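Kutton Wetland Friends
Minutes of the April meeting

Present: Johanna Schwaiger (chair), Gadisa Tesfamariam, Hatsue Kuroda, Meinrad Steiner, Mwajuma Muli (minutes)
Start: 6.30 p.m.

1. Minutes of the previous meeting

The minutes were accepted with one correction. In item 4 it was written that the sluice at Brirka is property of the township. Meinrad informed that it belongs to the Sterar drainage district and the township has only the key. The correction was made on the paper copy.

2. Reed cutting on the north shore

Gadisa reported from his walk along the north shore. Between the bird hide and the old pump house, the reed was cut down to the mud on a length of 200 meters. The cut reed was taken away. He spoke with the neighbor at the pump house, who heard a motor on two mornings but did not see any persons. The nesting time of the reed warbler has already started, and cutting is not permitted from the beginning of March.

Johanna asked if it could be the work of the drainage district. Gadisa telephoned to them and they said no. Meinrad thinks that the reed is sold for roofs, as it happened at Gashi two years ago. Hatsue did not agree with this, because spring reed is green at the base and roofers do not want it. The matter stayed open.

Decided: Gadisa writes to the county conservation officer and adds his map. Meinrad asks at the two farms on the Gashi road if they saw a trailer with reed. Until we have an answer, the place is not to be mentioned in the newsletter.

3. Water level and the Brirka sluice

Meinrad read the gauge every week since the last meeting. The level is 75 centimeters at the hide, and this is lower than he would like for the season. The small pool behind the dike has no more connection with the main water, so the frog spawn there may dry out if we have no rain. The drainage district wants to keep the sluice open until the fields on the east side can be driven with tractors.

There was a longer discussion. Johanna understands the farmers, the fields were under water in winter and some of them lost the seed. Gadisa said that every spring we hear the same and every spring the pool is dry in May. Hatsue proposed to ask for a partial closing, with one board in the sluice instead of none. Meinrad believes that one board would be enough for the pool and would not be felt on the fields.

Decided: Johanna asks the drainage district for a meeting at the sluice. Meinrad brings his gauge readings.

4. Balsam pulling

The Himalayan balsam along the Sterar brook is coming up again, mostly below the footbridge. Last year we pulled too late and part of the plants had already seeds. This year we will begin when the plants are at knee height. Mwajuma will ask the scout group again, they worked well last summer and wish to come back. Gloves are enough for everybody, but the large sacks are finished and must be bought. 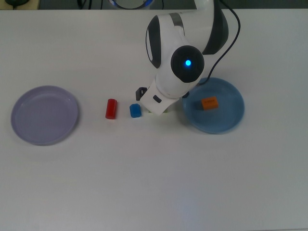 5. Children's table at the wetland day

Hatsue presented her plan for the children's table. She would like to have a game about what lives in clean water and what lives in dirty water, for children from five years. A white table is good for this, and simple pieces in strong colors, like the red cylinder and the small blue block, would be seen well by the children and could stand for the animals. A plate can be the pond. The rules must fit on one sheet, as last year the helpers had to explain for too long and the line became long.

Meinrad asked if living animals could be shown too. Hatsue is against it, with exception of one tray of water snails which go back the same afternoon. Gadisa offered to paint the sign for the table. It was agreed that the table stands near the hide and not at the parking lot, where the cars turn.

6. Money

The account has 924 dollars. From this must be paid the sacks for the balsam and the new rope for the boat. Johanna reminded that the membership letters should go out before summer. Meinrad asked again for a second pair of waders in a large size, the present ones leak at the left knee. The purchase was approved if they can be found used.

7. Other matters

The lock of the bird hide is difficult to close. Gadisa will bring oil.

A member wrote to us about dogs without leash on the dike path. Johanna answers her. The signs are already there, but one of them is behind a willow and cannot be read from the path. Meinrad cuts the branches back by hand, after he has looked for nests.

Hatsue cannot come to the next meeting and sends her notes on the children's table to Mwajuma before.

The meeting closed at 8.15 p.m. Next meeting in May, same room.

Minutes: Mwajuma Muli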